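4.2 Equipment budget and what we'd buy again

Costs first, as this is what other groups keep emailing about. The kitchen bench work was planned on a two-arm setup from the start. One arm was priced as a fallback and dropped early: too many of the chores we wanted need something held while something else moves. Quotes came from Verstraete and Skosura. Verstraete was cheaper per arm but wanted the controller bought seperately. Skosura bundled it. We went with Skosura, order placed August 2019, delivery the month after.

Arms were not the problem. Small stuff was. Cables, spare finger sets, straps, mounting plates, none of it properly costed in the first draft. Replacement fingers came to $85 a pair and we had allowed for no spares at all. By the end of the first season we had bought 13 pairs. A spare cable set from Fulora was $300, ordered twice, the second time with rush freight. Kamarul Ginting kept the purchase log and his totals are the ones used here. Consumables in all ran over $675, against a planned line of zero.

Real kitchens also cost more in planning hours than the lab mock-up did. The Kurwood site was a lived-in kitchen and we agreed to leave it mostly as found. No clearing the counters, no swapping fixtures. That means the reach study has to be done on site, with a tape measure, before the arms are ordered. Ours was done from a floor plan. Sink depth wasn't on it. Counter overhang wasn't either. We got away with it but the margin was thin, and a shorter arm (the cheaper of the two Skosura models) would have left part of the basin out of range.

Surface protection should be its own line. Tile chips, cabinet fronts scratch, and the homeowner's bond has to cover it. Sheet material is cheap and bulky, so budget for the storage as well as the roll. Figure 6 is from the Kurwood kitchen, one gripper toward the yellow item on its dish and the other toward the sink, with bubble wrap over the front edge of the counter.
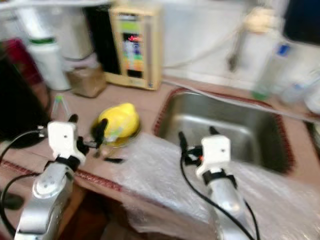 Figure 6. Two-arm setup at the counter and sink, Kurwood site.

Johanna Oberholzer, commenting on a draft of this section, objected that we treat the second arm as a fixed cost when most groups could lease it. Her figures had leasing ahead for any project under a year, provided the lease includes finger wear, and she thought the spares overrun would have shown up sooner in a monthly invoice than it did in our log. We agree on the second point. On the first we're less sure. Both leases we were offered excluded wear parts and barred use outside a lab, so the Kurwood work couldn't of been done under either one. Terms may be better elsewhere.

Shipping between sites is left out of the totals. It came out of the travel budget and is reported in 4.3.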